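Tabuleiro de desenho

O tabuleiro de desenho, ou prancheta, é uma superfície plana e rígida sobre a qual se fixa o papel para desenhar, traçar ou copiar.

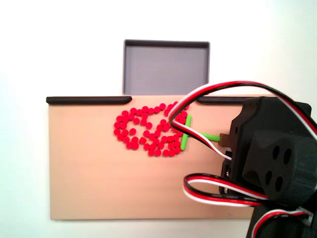
Para que serve um tabuleiro de desenho?
Serve para manter a folha esticada e imóvel enquanto se traçam linhas com régua, esquadro ou compasso.

Materiais

Os tabuleiros antigos eram feitos de madeira macia, em geral choupo ou tília, com travessas no verso para evitar o empeno. A madeira macia aceita bem os percevejos e fecha-se em parte depois de retirados. Mais tarde surgiram modelos revestidos a linóleo ou vinil, nos quais o papel se prende com fita adesiva.

Uso

A folha é alinhada pela régua T, cuja cabeça desliza ao longo de um dos lados do tabuleiro. Esse lado tem de ser perfeitamente reto, e em alguns modelos leva um filete de ébano ou de metal. Os desenhadores destros apoiam a régua no lado esquerdo. Para desenho técnico, a inclinação habitual do tampo vai até 20 graus; para trabalho de pé usam-se inclinações maiores.

Na oficina Gittins, em Oltdale, a desenhadora Catrin Samuel adotou um modelo com 105 cm de largura, que a casa passou a vender com o nome Trodum. Mared Meredith redesenhou depois as travessas do verso, reduzidas de seis para quatro.

Conservação

O tabuleiro guarda-se ao alto, longe do calor e da humidade. As superfícies de madeira limpam-se com um pano seco e podem ser lixadas de novo quando os furos se acumulam.

Ver também: régua T, esquadro, estirador, papel vegetal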